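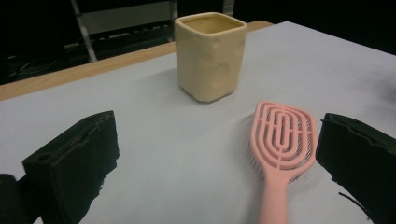
Brush and cup on the pale surface, gripper open.

I spent Tuesday going over the hand-held gripper at Jesero. Szabolcs Bozsik had logged 200 cycles on it and wrote "pads?" in the notebook, so I began there. The pad edges are rough now. I've ordered a set from Lengyel and will keep using the old ones until they come.

The linkage was next. Each of the 4 arms has a brass bushing near its rounded end. I wiped them down, checked for side play and put a drop of light oil on the pins. Keep oil off the pads.

My usual check is a hairbrush handle, held upright between the fingers. It's smooth plastic and a bad pad lets it turn. 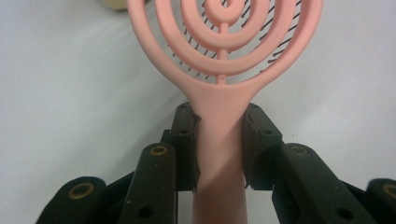
Still to do

Swap the pads, reset the finger gap, run another 170 cycles. Khanyisile Chauke has the small hex keys and I need them back first.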